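Notes for the Flerau meetup talk — perception and planning half

Slide 1. Say hello, thank Somkiat for going first and for leaving me some time on the clock. Mention that I'm the software side of the Dreluler project, so if anyone wants to know about motors or hand tendons they should corner Somkiat at the break, because I'll only make something up.

Slide 2. Start with the tidy-the-bed task. I like this one because everybody in the room has done it, probably this morning, and never once thought of it as a planning problem. Soft things on a soft surface. Nothing has a proper edge, the sheet has wrinkles that look like objects to a depth camera, and the objects squash when you touch them. Pause here, let people think about their own beds for a second.

Slide 3. Perception. We began with a plain depth cut — anything higher than the mattress is a thing. Lovely idea, and it found pillows everywhere, including in the creases. So now colour and depth vote together, and a patch has to win on both before the planner ever hears of it. The labelled set is 3,466 crops, most of them done by Sombat Chaimongkol over one long February, and I'd like to give him a proper thank you out loud.

Slide 4. Leave this one up while I talk about reach.
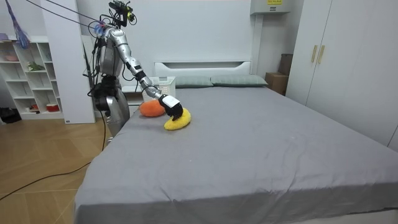 The planner is called Stan. There's no clever story behind the name, it was the first thing typed into the config file and it stuck. Stan takes the list of objects, scores each one for how far the body has to lean, and picks the cheapest. The lean matters more than you'd think. A bed is wide and you can't walk through it, so every centimetre the hand goes out over the mattress has to be paid for somewhere in the hips and ankles. Early on we planned the arm by itself and let the balance controller sort out the rest, and the two of them argued like siblings in the back seat. Now they share one cost function and things are a good deal calmer.

Slide 5. Contact. With a hard object you can wait for a nice sharp spike in force and close the fingers. A plush toy gives you a slow mushy ramp instead, so we look at the slope over a short window of 154 milliseconds and act on that. Go gently through the plot, the axis labels are small and I always forget to read them out.

Slide 6. Tooling, and please don't skip it even if we're running behind. Every run gets a replay file, and the Dorkthorpe viewer lines up the camera, the joint angles and whatever Stan was thinking at the time. We have 492 replays saved. Tell the story of the sign error in the left shoulder, which sat there for three weeks until Somkiat scrubbed through a replay backwards by mistake and spotted it.

Slide 7. Questions. If somebody asks about folding the sheet itself, say we'd love to, and not this year.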